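# Bread on the table: baskets, cloths and keeping a loaf nice

I've been meaning to put my bread notes in one spot for ages, mostly so I can stop writing them out on the backs of envelopes for people.

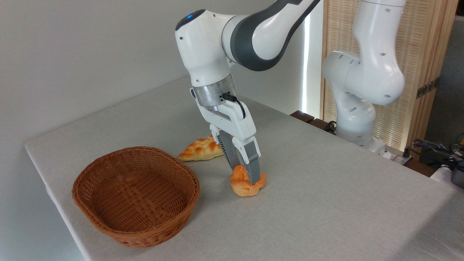 *A knotted roll, a braided loaf and the oval wicker basket, on the light grey cloth.*

The bread in the photo looks to be the display sort, by the way, so please don't write in asking for the glaze recipe. Display bread is wonderful for working out how you want a table to look, because you can fuss over it for a whole afternoon and then start on the real thing at dinner time with everything decided. Everything below is for bread you can eat, except for the bit near the end about dusting.

## Choosing a basket

I like an oval basket better than a round one for nearly everything. A braid sits along the length of it, rolls tuck into the ends, and it takes up less of the middle of the table where you want to put the butter and the salad and somebody's elbow. Look for a tight weave, as an open one drops crumbs all over the place, and run your finger along the rim before you buy. If it catches your skin it'll catch your napkins too (and I have lost a very nice napkin that way).

Colour is up to you, of course. A reddish-brown wicker is kind to pale, golden bread and doesn't show every mark. My blond one looked tired after a single summer.

Before you settle on a size, put your longest loaf beside it. My favourite is 40 cm end to end and holds a decent braid with a few rolls on the side. Anything much bigger looks half empty by the time everyone's had one piece.

## Lining it

A plain cotton tea towel, folded in thirds lengthwise with the ends hanging over, is all you need. Perla Rosales taught me to lay a second one loosely on top when the rolls are warm, and I've done it ever since. Don't tuck it in! Tucked in, the steam has nowhere to go and you get leathery crusts with damp bottoms. Loosely draped is the way.

If you're taking the basket outside, go for a heavier cloth on top, and peg it to the rim if there's a breeze.

## The cloth underneath

I've come around to a light grey cloth with a bit of texture for bread. White shows the butter, dark shows the flour, and a busy pattern fights with a braid. Grey forgives most things. Shake it out over the grass before it goes in the wash, or you'll be picking soggy crumbs out of the filter, and hang it while it's still quite damp so the creases drop out on their own. I gave up ironing mine a good while back.

## Cooling and keeping

Rolls want a rack, not a basket, until they've stopped feeling warm underneath. Pick one up and press your palm to the base. For small knotted rolls that's around 40 minutes in my kitchen, and a big braid wants a fair bit longer, especially in January when the whole house is warm.

Once they're cool:

- Soft, glazed rolls go in a lidded tin with a piece of paper towel at the bottom. Change the paper if it feels damp.
- A braid keeps best whole. Cut from one end and stand the cut face down on the board between meals.
- Crusty loaves go in a paper bag, and then the bread box if you have one.
- Whatever won't be eaten by the next day should be sliced and frozen. I slip baking paper between the slices so I can get two out without a chisel.

Please keep the fridge out of it. Bread goes stale faster in there than it does on the bench.

To freshen up a roll, flick a little water over it with your fingers and give it a few minutes in a moderate oven. Omar Tannous, my neighbour across the lane, does his in the frying pan with the lid on, and I must admit they come out lovely, if a touch dark underneath.

## Cleaning wicker

Turn the basket over and give it a good firm pat over the sink, then go around the inside with a dry pastry brush, paying attention to where the wall meets the floor. That's where the sesame seeds live. I do mine on a Tuesday with the rest of the pantry odds and ends, but any day will do.

For a greasy patch, use a cloth wrung out in warm water with one drop of dish liquid, then a second cloth with plain water, and dry it somewhere airy out of full sun. Never soak it. A basket that's gone dry and creaky will perk up with a light misting on both sides and a day left alone to dry.

## If you keep display bread

Dust settles in the grooves of a braid or a knot and dulls it quite quickly. A soft, clean make-up brush gets in nicely, followed by a barely damp cloth if it needs it. Keep the pieces off the windowsill so the colour doesn't fade, and store them in a lidded box with tissue around each one. Do label the box as well. Mine says NOT FOOD in thick marker, after Isauro Ocampo came to lunch and very politely tried to butter one.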